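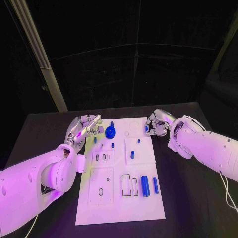 Board game storage, or what I've learned from one hall closet

August 7, 2020

I started tidying my games in June, when I went to get a heavy trading game off the top shelf and the lid came away in my hand while the bottom stayed put. You can guess where the little cubes went. I was still finding them under the radiator weeks later (the cat had one). So here's what I do now, and most of it costs next to nothing.

Bag everything by player, never by type. If all the green pieces live in one bag, you hand the bag over and that person is set up. Common stuff like coins and resource tokens gets its own bags, and those I sort by when they come out in the game. Setup for our longest one used to take forever and now it's done before the kettle boils!

Poke a pinhole in each zip bag, down near a corner. Otherwise they trap air and the lid floats up like a loaf of bread.

Split box corners: white glue on the inside, a strip of linen book tape over it, and a clothespin overnight. Don't use clear packing tape. It goes yellow and takes the printing with it when you finally peel it off. I ruined my copy of Matubbar that way and I'm still cross about it.

For warped boards, lay them face down between two clean towels, put the heaviest books you own on top and leave them for 3 days. Mine needed a second round. Don't iron them, please. My friend Rahel did and the top layer bubbled.

Sleeves! I don't sleeve everything. Gravach has 504 cards and I'd be broke. I sleeve the decks that get shuffled every turn and leave the rest alone. Rezaul sleeves the lot, and now his box won't shut, so he keeps it closed with a luggage strap.

Trays: muffin tins for game night, silicone cupcake liners for storage (they squash down under the board). A fishing tackle box is great if you've got one of those games with 20 kinds of token.

Store boxes flat if the lids are loose, upright if they're snug and you've put a wide elastic band around them. Hair ties leave less of a mark than rubber bands, which go sticky in a hot closet.

And throw in one of those silica packets from a shoe box. I change mine whenever I buy shoes.

Next I want to try making foam core dividers for Lornine. I've bought the foam core and a new blade, and both are still sitting on the dryer.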